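Collport Homeware Support
Ticket 3651
Opened: 6 Sep 2019
Customer: Guido Monti
Product: Guerra clear glass candle holder, ribbed
Subject: Tealight does not sit flat in the holder, and marks on the table
Status: Closed by customer

Message from customer

Good morning,

I bought the Guerra holder in your shop in April and until now I used it only with long dinner candles, in the small cup, and this was fine. Now I would like to use it with tealights and I have a problem. When I put the tealight in the small cup, it goes in on one side and stays high on the other. The flame is then near the glass. I burned it like this for one evening and a little wax came over the side and went down between the ribs.

I have also small specks on the wooden table where the holder usually stands. I do not know if this is wax or if the finish of the wood is damaged. The table is pale wood, oiled and then polished by the previous owner, so it shines a little and I see everything on it when the light comes from the window.

My questions are 2. Is my holder a faulty piece, or is the tealight the wrong size? And how do I clean the wood without making a dull spot?

Thank you for your patience with my English.
Guido Monti

Reply from support

Dear Guido,

Thank you for the clear message. Please do not burn a tealight in the small cup again until we have found the cause. Could you tell us which tealights you use, whether the rim has any chips, and whether the holder stands steady on the table? Please also tell us what else is kept near it.

Regards,
Collport support desk

Message from customer

The tealights are Gonden, the ordinary ones. I ran my finger around the rim two times, slowly, and I feel the waves of the glass but no chip. Also the edge of the foot is good. On the table it stands steady. I pushed it lightly from each side and it does not rock.

Near it I keep two bowls, one with a red pattern and one with pale blue. At the far side of the table there is the small shelf with the tins and the glass flasks.

The holder on its side, tealight behind: 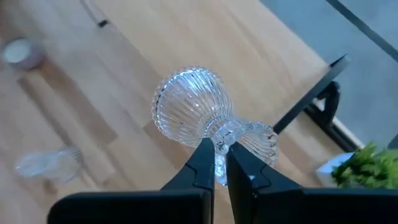 Standing on its ribbed base, between the red bowl and the blue one:
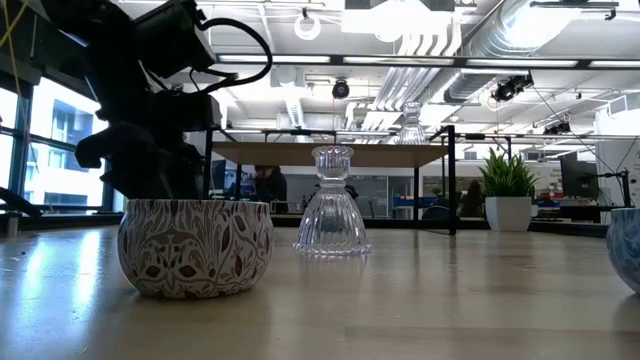

The table and the shelf:

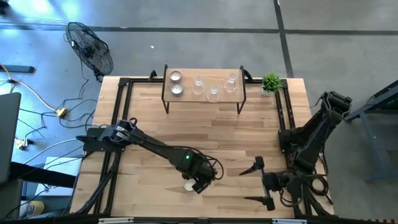

Reply from support

Dear Guido,

Your holder is not faulty. The Guerra is made to be used both ways up. The small cup is for a dinner candle and the wide ribbed end is for a tealight. This was written on a paper label inside the box and many customers throw it away with the packing, so we understand the confusion.

Please try these steps:

1. Remove the old wax. Fill a basin with warm water, not boiling, and leave the holder in it for 5 minutes. Wipe between the ribs with a soft brush.

2. Dry the glass completely with a cotton cloth and let it stand a while before you light anything in it.

3. Turn it so that the wide end is up. Put in the tealight and check that the metal edge touches the glass on no side.

4. For the table, choose one speck only and press a fingernail or a plastic card against it, flat. If it lifts, it is wax. If it does not lift, stop and write to us. Do not use a kitchen scraper or hot iron on a polished surface.

5. Clean the rest with a cloth that is just damp, along the grain, and dry it directly afterwards.

Message from customer

I did the steps. Results:

Step 1 — the wax came off, but in the narrow part I needed a second bath.
Step 2 — done.
Step 3 — the tealight sits flat. I did not know there are two ways up, I am a little ashamed.
Step 4 — the first speck lifted with the card. It was wax.
Step 5 — most specks are gone. Some marks near the front did not change, and they feel smooth. I think they are old and belong to the table, so I leave them.

One more thing, if you allow. Can I put the bowls back close to the holder when it is lit? I have also a Hivholm cork mat which I could put under it, but it hides the wood and I do not like this so much.

Reply from support

Keep a hand's width between the flame and the bowls, and do not put dried flowers or paper in them while the candle burns. The cork mat is a good idea under any candle, but a small glass plate will do the same work and you will still see the table.

Message from customer

I have a glass plate. I will use this one. You can close the ticket, thank you.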